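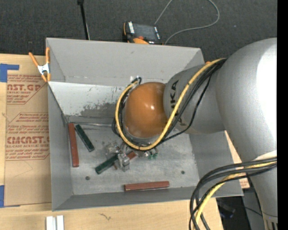
Robot arm over a gray bin, with its yellow and black cables.

Where Does the Money Go? Tracking the Trade Gap of a Small Port Town
Term project report, Intro to International Economics

When we had to pick a topic for the term project, most of my class went for big countries with big numbers. I went for Brirkness, which is where I grew up and where you can see the container cranes from the school parking lot. My question was pretty simple: does the town sell more to the outside world than it buys, and has that changed lately?

I should say up front that towns don't really have a trade balance the way countries do. There's no customs desk at the city line. What I could get was the harbor office's monthly tonnage sheets, the freight summaries that the Mak terminal puts out, and the yearly business survey from the Rulldale chamber of commerce next door, which covers both towns. So everything in this report is pieced together, and I've tried to say where the seams are.

How I did it

I started with the harbor sheets and typed them into a spreadsheet by hand (they only come as scans, and the October one is crooked). Each line gives a type of cargo, a weight and whether it went in or out. To turn weight into money I needed a price per ton, and that's where I got stuck for most of a week. In the end I used the average values from the chamber survey for the main cargo types and left out anything that didn't match a category. That knocked out 18 lines, mostly odd stuff like used boats and one entry that just says "various."

I also sent a short questionnaire to 135 local businesses and got 38 back. I was hoping for more, but my teacher said that's a decent return for a cold email from a student, so I'll take it! The questions were about what share of their supplies comes from abroad, what share of sales goes abroad, and whether either one had moved since the year before.

What I found

Going by the harbor sheets, Brirkness still buys more than it sells. The gap got smaller over the period I looked at though, and nearly all of that happened on the import side. Exports (frozen fish, sawn lumber and the pump parts Gasar makes out on the ring road) stayed close to flat. Imports dropped, mainly fuel and building materials.

At first I was excited, because a shrinking deficit sounds like good news. Then I reread chapter 3 of our textbook, which goes on for a while about how a country can "improve" its balance just by getting poorer and buying less. I think some of that is going on here. Two housing projects stopped during those months, and if you aren't building houses you aren't unloading cement. The fuel part is harder to read. Prices fell, but I used one average price for the whole period, so my numbers can only show that fewer tons came in. The real drop in dollars is probably bigger than my chart says.

The questionnaires told a slightly happier story. More businesses said their foreign sales went up than said they went down, and the ones that grew were mostly small. A bakery supply company wrote me a whole paragraph about shipping dried yeast, which doesn't show up in the harbor sheets at all - it goes by truck.

That was the biggest hole in the project, really. Anything that leaves by road is invisible to me. Gasar told me by email that part of what they make goes out by truck through Rulldale, but they wouldn't say how much, and I get why. So my export figure is too low, and I can't tell by how much.

What went wrong

Besides the trucks, I mixed up gross and net weight for the first few sheets and had to redo them on a Thursday night. I also worded one survey question badly. I asked if imports had "gotten better," and people read that as cheaper, faster or just more, depending on who was answering. I dropped it from the results.

What I'd do next

If I had another semester I'd stand by the Rulldale road (with permission) and try to get some kind of truck count, even just for a few days. I'd also use monthly prices for fuel. The spreadsheet is set up so you can swap them in on the second tab, and the harbor scans are in the same folder. The lumber rows are in metric tons and everything else is in short tons, so convert those before adding anything up.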